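Boychuk Table Layouts — Participants Wanted, September Sessions
12 shares | 3 comments

We are looking for 34 people to sort small household items into four zones marked with tape. You come in, you sort, you fill out a short form, you go home. Sessions start at 9 in the morning and last 45 minutes.

I'll say up front that I doubt tape does much. Plenty of organizing guides claim a marked surface keeps people tidy, and the evidence I've read is thin. That is why we're running this, and why we'd like to hear from people who think it's nonsense.

The layout is plain: blue painter's tape on gray, one strip crossing the other. No labels, no color coding. 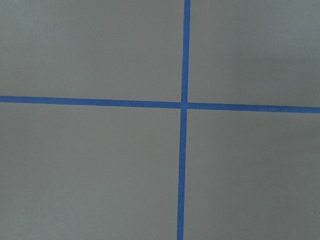

Keegan Boychuk wonders whether four zones is already too many, and says most people he knows would use one and pile everything in it. He may be right. Pile away if that's how you sort — we won't correct you.

You need to be 18 or older and able to stand for the full session. Professional organizers are welcome but get no special treatment. Pay is a flat $34, even if you quit early. We don't promise you a neater kitchen.

To apply, send a short note to Hanneke Bosman at the Boychuk front desk with the mornings you can make. Skip the résumé.

We use cookies to improve your visit. Accept | Manage settings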